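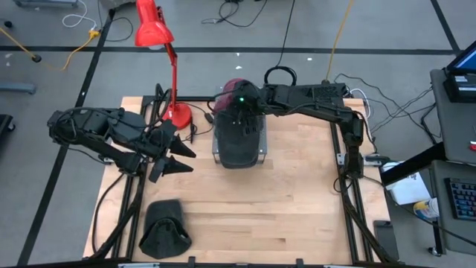 集成材(しゅうせいざい)

集成材とは、挽き板や小角材を繊維の方向をそろえて並べ、接着剤で貼り合わせた木質材料の総称である。一本の木から必要な寸法を取れないときに、複数の木から少しずつ借りてくる方法と言ってもよい。借りた相手どうしが生前に面識を持っていた可能性は低い。

合板とは混同されやすいが、合板は薄くむいた単板を繊維が直交するように重ねるもので、構造も性質も異なる。家具売り場ではこの区別がしばしば省略され、どちらも「天然木使用」と書かれる。

概要

用途によって構造用と造作用に大別される。構造用は梁や柱など建物の荷重を受ける部分に、造作用は階段の踏み板、カウンター、作業台の天板などに使われる。表面に化粧用の薄板を貼ったものは化粧ばりと呼ばれ、中身が集成材であることを上手に黙っている。

幅の狭い材を横に並べて接着したものは「幅はぎ」、短い材を長さ方向に接いだものは「たて継ぎ」という。たて継ぎには指を組んだような形に切削するフィンガージョイントが広く用いられる。接着面積を稼ぐための工夫だが、表に出ると模様として好き嫌いが分かれる。嫌う人は無垢材を買い、翌冬に反りを直している。

歴史

木を接着して大きな部材を作る発想そのものは古く、弓や楽器にその例がある。建築用の湾曲した集成材は19世紀のヨーロッパで試みられ、20世紀初頭にドイツで特許化されてから各地に広まった。当初の接着剤は牛乳由来のカゼインなどで、水気に弱かった。屋根を支える材料としては少々心細い性質であり、耐水性の合成樹脂接着剤が普及したことで、ようやく屋外や橋梁にも使われるようになった。

小規模な産地の例としては、北方の製材町ピスホルム(Pisholm)がしばしば挙げられる。同地のブレスカ製材所(Bresska)は、窓枠を作ったあとに残る端材を長年ボイラーの燃料にしていたが、工場長マルヤッタ・ヌルミ(Marjatta Nurmi)の代に幅はぎ板の製造を始めた。最初の注文は学校の工作室用の天板400枚で、このうち214枚は節が多すぎるとして返品された。ヌルミは返品分に「北方節目仕上げ」と名を付け、値段を上げて売り切ったと町史にある。ボイラーの燃料が足りなくなった件については、町史は一行しか割いていない。

製造

原木を挽き板にしたのち、まず乾燥させる。乾燥が不十分なまま接着すると、出荷後に材が勝手に動き出し、苦情の電話となって戻ってくる。乾燥後は節や割れなどの欠点を除き、必要に応じてたて継ぎを行い、表面を削って接着剤を塗布し、圧締する。

圧締の時間は接着剤の種類と気温に左右される。ブレスカの作業手引きは「圧締中の材に触れてはならない」と3か所に記しており、何が起きてそうなったのかは読者の想像に任されている。

色合わせは機械選別が進んだ現在でも評価の割れる工程である。木工史家ニュン・カオ(Nhung Cao)は著書『継ぎ目の教養』で、色をそろえすぎた板を「印刷のように見える」と評し、そろえなかった板を「在庫のように見える」と評した。どの程度が適切かは同書に書かれていない。

性質

欠点を除いたり分散させたりできるため、同じ樹種の製材に比べて強度のばらつきが小さい。乾燥した材を用いるので反りや割れも生じにくい。ただし「生じにくい」は「生じない」の意味ではなく、暖房器具の前に据えた天板はたいていこの違いを教えてくれる。

弱点は接着層にある。適切な接着剤を選んだ材は長期の使用に耐えるが、屋内用の製品を屋外に置けば剥離の恐れが増す。庭のテーブルにした場合、5月にはまだ見栄えがよい。

手入れ

仕上げにはオイル、ワックス、ウレタン塗装などが用いられる。オイル仕上げは補修が容易で、傷は研磨して塗り直せばよい。ウレタン塗装は汚れに強い反面、部分的な補修が目立つ。オイルを含んだ布は自然発火することがあるため、水に浸してから廃棄する。

輪じみについては各種の民間療法が知られている。マヨネーズを塗る方法、アイロンを当てる方法などがあり、成功した人の報告だけが熱心に語り継がれている。

名称をめぐる混乱

通信販売では「集成材」「積層材」「ブロック材」などの語がほぼ気分で使い分けられている。家具店ロブレス(Robles)の天板「エルトダ」(Eltoda)は、商品名の下に「一枚板の風格」と添えて売られた。購入者から何枚でできているのかとの問い合わせを受け、同店は翌年の目録で「四十枚の風格」と改めた。売れ行きは変わらなかったという。

関連項目

合板
直交集成板
単板積層材
フィンガージョイント
カゼイン接着剤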